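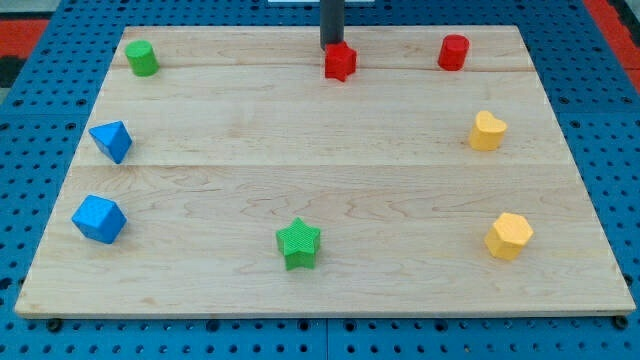
Automation at the Plurkcombe sorting works

Search this wiki Go
Main page Contents Recent changes Places Industry Help

The Plurkcombe sorting works is a workplace in Plurkcombe where moulded and printed plastic parts are sorted, checked and packed for schools and toy libraries. It is run by Bendident, which took over the site from an earlier packing business. The works is mostly known locally for its gradual move from hand sorting to robot arms, and for the agreement that set out what would happen to the jobs of the people already there.

Background

Before automation, parts came to the sorting floor in mixed tubs. Staff stood at long benches and separated them by colour and shape, then passed them along to be checked and packed. A full shift used 17 sorters. The work was light but repetitive, and sore wrists and shoulders were the most common complaint in the injury book. Turnover was high, and new starters often left before finishing their training.

Bendident looked at a fixed machine that would sort parts with chutes and sieves. It was turned down because the range changed too often. A star, a heart and a hexagonal prism in the same colour can be close in weight and size, and each new shape would have meant new tooling. The company chose arms with grippers, which can be taught a new part on site.

Equipment and method

The arms were supplied by Mutiso, which also provides the control software. Each sorting cell is built around a table with a work area in front of the arm. Parts are picked up one at a time and set down at a taught position.

New parts are introduced on a wooden board before they go near the production cells. A small set of blocks is stood on the board with clear space between the pieces. Common shapes in these sets are cubes, cylinders, triangular prisms and five-pointed stars, in red, green, blue and yellow. The same shape is often used in two colours, such as a red star and a green star, so that colour and outline can be tested separately. An operator brings the gripper over a block, saves the position, and repeats this for the rest of the set. The board is then rearranged and the arm is run again at low speed.

Stars and hearts take longer to teach than cylinders. A cylinder can be gripped from any side, while a star has to be approached at an angle that suits its points. Operators keep a written sheet for each shape, and the sheet stays with the cell when the shift changes.

Effect on jobs

The first cells opened with 7 arms. No sorter was dismissed when they started up, but positions left empty by people moving on were not filled. The number of bench sorters fell over time, and two new roles were created.

Cell operators teach parts, clear jams and decide when a cell should be stopped. Most of them are former sorters. Training takes 80 hours, done in paid time, and covers safe entry to a cell, teaching positions and simple fault finding. Prior computer training is not required.

Finishing staff look after parts the arms reject, along with small orders that are quicker to do by hand. This work is still done at the old benches.

Opinion on the changes has been mixed. Operators are paid at a higher rate than sorters, and reports of strain injuries have dropped. Against that, several long-serving workers said they missed the company of the benches, where people had worked side by side and talked through the day. An operator may look after two cells with no one else close by. There were also complaints that stoppages were blamed on the operator when the fault was in the parts or the software. The stoppage form now has a separate line for each cause.

Workplace agreement

An agreement covering the automated cells was signed on 28 January 2022 and took effect in February. Its main terms are:

- any sorter may apply for operator training before a position is advertised outside
- operators may stop a cell without asking a supervisor
- pick records are used to maintain the equipment and may not be used to rank staff
- operators rotate to the finishing benches during each shift

The last term was added at the request of staff - it had not been in the company's draft.

Output

A single cell sorts 2,000 parts in a standard shift. This is slower per hour than an experienced sorter working at full pace, though the cells keep the same rate through to the end of the shift. Mixed tubs with a lot of damaged parts are still sent to the benches first.

Related sites

Bendident has a smaller works at Revelport, where sorting is done by hand and finished sets are stored. Operators from Plurkcombe have visited to show staff the teaching method. No arms have been installed at Revelport.

See also

Revelport works
Industry in Plurkcombe
Hand sorting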